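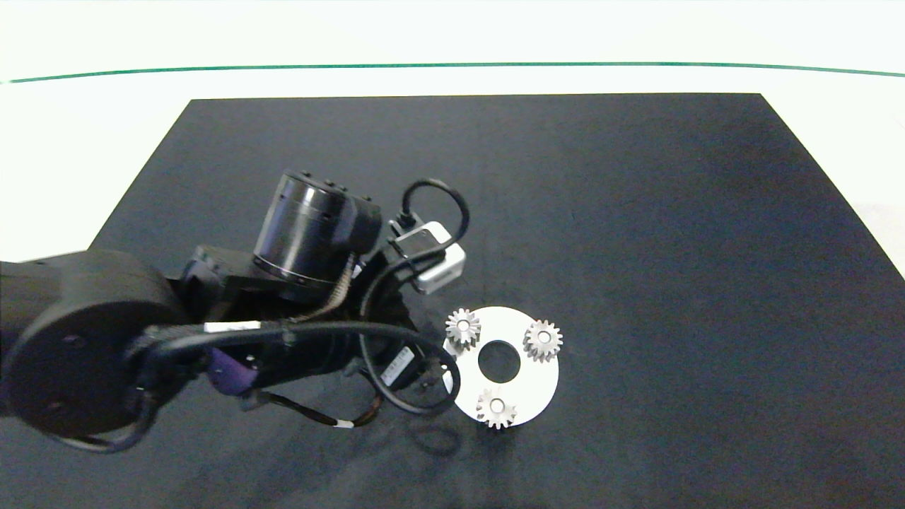

**Can a digital movie code be redeemed after the date printed on the insert?**

Posted by Tobiloba Obi

I am writing on behalf of the Pillulcombe Film Society. Our members purchased 43 Blu-ray sets from the distributor Leemans, each containing a paper insert with a code for the Drikico digital library. The date on the inserts passed in May. Several members have not yet opened their sets and would like to know whether the digital copy is still available to them. The discs themselves are not in question. I should also be grateful to learn whether one member may redeem a code and pass the film on to another, as a few of our members do not hold Drikico accounts.

---

**Endang Latuheru**

The printed date is the last day on which Leemans guarantees that the code will be accepted. In many cases Drikico continues to accept a code for some time afterward, and the only reliable way to find out is to enter it. Entering an expired code does not harm the account. Please note, however, that five incorrect entries in one session will lock the redemption page until the following morning, so members should type carefully. The letter O is not used in these codes. Any round character is a zero.

The procedure is as follows:

1. Sign in to the Drikico account that is to hold the film.
2. Open the Redeem page and select the country in which the disc was sold.
3. Enter the code without spaces or dashes.
4. Confirm the title and picture quality before pressing Accept.

If the page returns message 1576, the code has expired and the retailer cannot reset it. The member should write to Leemans directly, enclosing a copy of the sales receipt and a clear photograph of the insert. Leemans reviews such requests individually and is under no obligation to issue a replacement. When I submitted one for a boxed set last year, the reply took about 43 days, and a new code was supplied.

If the page returns message 400, the code has been typed incorrectly or belongs to another country. That message has no connection with the date, and the member should check the country setting first.

With regard to your second point, a redeemed film is tied to the account that accepted it and cannot be moved. A code that has not been redeemed is a different matter. The terms on the back of the insert state that it may not be sold or transferred apart from the disc. A member who gives away the complete set, with disc and insert together, is within those terms.

---

**ovura_viewer**

Mine worked four months late. Try it and see.

I would add that the picture quality may be lower than stated on the box. I was given the HD version although the insert said 4K, and Drikico referred me to Leemans, who referred me back to Drikico. I did not pursue it.

---

**Tobiloba Obi**

Thank you both. I have forwarded the four steps to our members, with the note regarding zeros. The first two members to try have had their codes accepted. A third received message 400 and had selected the wrong country, as described above. She has since corrected the setting and the film is now in her library.

One matter remains open. Our members would like to show the digital copy at a society evening in the Ovura Hall, which seats 400. I assume that a separate public performance license is required and that neither the disc nor the code provides one, but I would welcome confirmation.

---

**Endang Latuheru**

Your assumption is correct. Both formats are licensed for private home viewing only. Please apply to Leemans for a screening license and state the size of the hall, whether admission will be charged, and the format you intend to show. I would advise requesting the disc format, as Drikico does not permit its player to be used in public venues even where a license for the film has been obtained.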